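Storing whole bean coffee for a shared office kitchen

Trover Community Help > Workplace and Facilities > Kitchens

Posted by Kiros Negussie

Our office serves 21 staff members from a single kitchen. We currently purchase whole bean coffee from Moges in 2000 gram sacks and grind it each morning at 7:30. By the end of a sack the coffee tastes flat, and several colleagues have asked that we change suppliers. Before doing so, I would like to establish whether our storage practice is at fault. The sack is folded over, closed with a clip and kept on the shelf above the dishwasher. Would smaller bags be advisable, and is the freezer acceptable for this purpose? Our budget does not allow for specialized equipment.

3 replies

Gemechu Gebretsadik
Community moderator

The shelf above the dishwasher should be reconsidered first. Heat and steam shorten the life of roasted coffee considerably, and a folded sack offers limited protection against either. Please move the coffee to a closed cabinet away from appliances.

With regard to quantity, I recommend ordering 700 gram bags and opening them one at a time. Unopened bags with an intact seal may be kept in the same cabinet. Once a bag is open, transfer the contents to a container with a tight lid. Plain kraft paper without a lining is suitable for carrying coffee home from a shop but should not be used for storage, as it admits air and takes on kitchen odors.

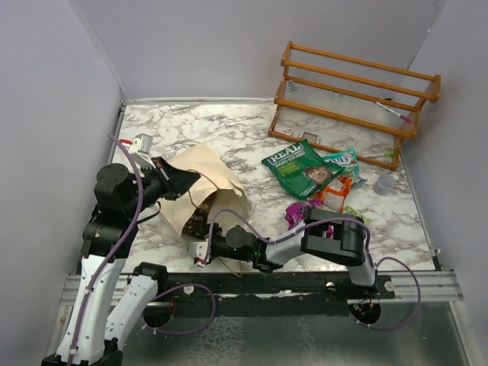 An open kraft paper bag on its side.

The freezer is acceptable under certain conditions. Coffee should be frozen in sealed portions, each sufficient for a few days, and each portion should come to room temperature before it is opened. Portions should not be returned to the freezer after opening. In a shared kitchen this last condition is difficult to enforce, and for that reason our own office discontinued the practice in July.

Please also check the roast date on delivery. If the supplier does not print one, it is reasonable to request it in writing.

Zasov

We use a Clevetti canister and have had no complaints. Clean the grinder too. Old oil in the burrs will spoil good beans.

Kiros Negussie

Thank you both. The coffee has been moved to the cabinet beside the pantry door, and I have asked Moges for a price on the 700 gram bags. The grinder had not been cleaned since it was installed. I will retain the present supplier until the next order is finished.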